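Shelf notebook, 13/08/2019

Back at the snack bay all morning, so this is mostly about boxes again. Sorry to whoever opens this looking for the Davon drawings, they're in the other book (the green one, under Vaughan's coffee ring).

Where we left it: Sang Phí wanted the two shelves reset before we start writing down pick times for Plolia, and I said sure, an hour, easy. It took until lunch. The trouble is that snack boxes look like they're all the same size and they are so not the same size! Cracker boxes are tall and skinny and want to tip. The bunny boxes are stubbier and behave themselves until you lean on the row, and then the whole row slides back and you're fishing around with your arm in up to the shoulder.

So, the rule I'm going with for now. Upright stuff on top, one line of it, faces out. Annie's on the bottom in rows, also faces out. I tried it the other way around first thing and hated it, the tall boxes down low meant you couldn't read a label without crouching, and my knees have opinions about crouching these days.

Particleboard notes for Nestor, who asked: the upper plank is fine. I pushed on it in the middle with both hands and then sort of hung off it a little (don't tell Vaughan) and I couldn't see it give. The dark crossbar underneath is doing its job. What I don't love is the raw front edge, it grabs cardboard when you drag a box over it. I got a nice little fuzzy tear on a cracker carton. Lift, don't drag, or we tape the edge. I'd vote tape. Nestor has a roll of the slick stuff left over from the Catacutan job and I'm going to go ask for it very sweetly.

Facing. Mark Anthony and I had a long back and forth about whether the fronts should line up with the plank edge or sit back a finger's width. He likes them flush, it looks like a real store. I like them back a bit, my sleeve catches the flush ones. We settled on back a bit for the top and flush for the bottom, and I've put pencil ticks on the wood so it comes out the same when somebody else does it. Please don't sand off the pencil ticks!! Ronaldo, I'm looking at you.

Mint chocolate. OK so the Simple Mills Sweet Thins in Mint Chocolate are in a white box, and the almond flour bars right beside them are in a white box too, both with the yellow sunburst on the front. I reached for the wrong one twice this morning and I was the person who put them there. Up close it's obvious, thins on one, a big golden bar on the other, but from the bench stool all you get is white, yellow, brown. I'd like to split them up with something loud in between.

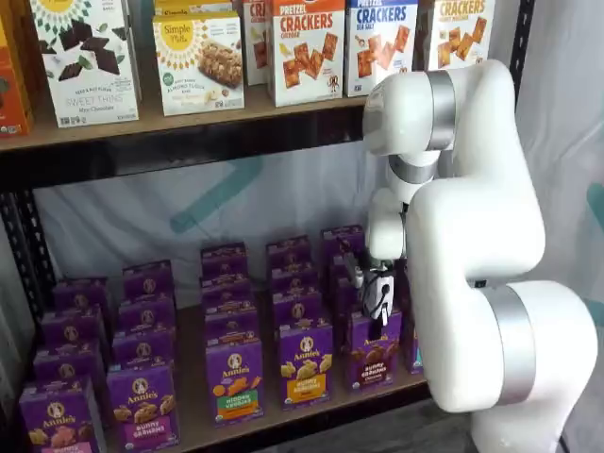

Anyway, the other half of my complaint is the purple. It's a great color and I'm sick of it. When the whole lower shelf is Annie's you end up reading the little label color to know what you've got, and the chocolate Bunny Grahams have the brown label, so that's what I told Sang Phí to go by on the pick sheet. "Brown label" beats writing out the full name every time. She'd put flavor codes on the sheet and I had to keep flipping to the back page to decode my own lunch.

Stock, since Treltier will want it: the order came in as 178 boxes across everything, and Ronaldo has signed the slip. Extras are in the tall cabinet with the crushed ones at the bottom. Crushed ones are NOT for eating yet, we still want them for the dented-corner set. After that, go nuts.

Left to do:
Tape on the upper plank edge, if Nestor coughs it up.
Something loud between the two white Simple Mills boxes. Vaughan says a cracker box, I say anything orange.
Redo the pick sheet with label colors and send it to Mark Anthony before he prints 14 copies of the old one.
Find out if we keep this shelf spacing through December or if Plolia wants it changed again. I'd rather know before I pencil any more ticks.

Oh, and the good step stool has gone over to the Davon side. I want it back by tomorrow, I've been standing on a crate.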